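## 4. Setting up and loading the rack

These instructions apply to the Plemberg dish rack in its standard size. For the folding version, see Section 7.

### 4.1 Positioning

1. Choose a level surface near the sink. Leave a gap of at least 60 mm between the rack and any hob, kettle or toaster.
2. Wipe the surface and let it dry before putting the rack down.
3. Set the rack so that the tines point upwards and the slotted back wall faces the wall of the room.
4. Press down on each of the 4 corners in turn. If the rack rocks, move it to a flatter spot.

**Note:** The base is open between the tines, and water will fall through to the surface below. On wooden tops, place a Lestdale mat or a shallow tray under the rack before loading wet items.

### 4.2 Loading bowls

1. Tip out standing water over the sink.
2. Hold the bowl by the rim and lower it at an angle, with the rim between two rows of tines.
3. Turn the rounded outside of the bowl upwards, so that water runs off and does not collect inside.
4. Let go only when the bowl rests without support.

A bowl is correctly seated when its rim sits down between the rows. The dark blue bowl is tilted in this way, with a tine in front of its lower edge. Light utensils may stand diagonally among the tines beside a bowl, as with the white one to its right. 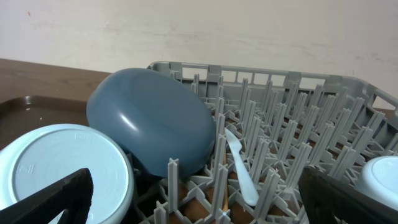

### 4.3 Loading utensils

1. Load bowls first, then fit utensils into the remaining gaps.
2. Keep long handles inside the rim of the rack.
3. Do not force thick handles between the tines. Use the Zastlow side cup (sold separately) for these.

**Caution:** Sharp metal knives must not be stood in the rack with the blade upwards. Dry them by hand and put them away at once.

### 4.4 Load limits and care

- Do not load more than 12 kg in total. Spread heavy items across the base – a load on one side can tip the rack.
- Do not place pans straight from the hob in the rack. The plastic may soften at temperatures above 100 °C.
- Wash the rack weekly in warm water with washing-up liquid. Use a soft brush between the tines and in the slots of the rim.
- If a tine is bent or cracked, stop using that row. Single tines cannot be replaced.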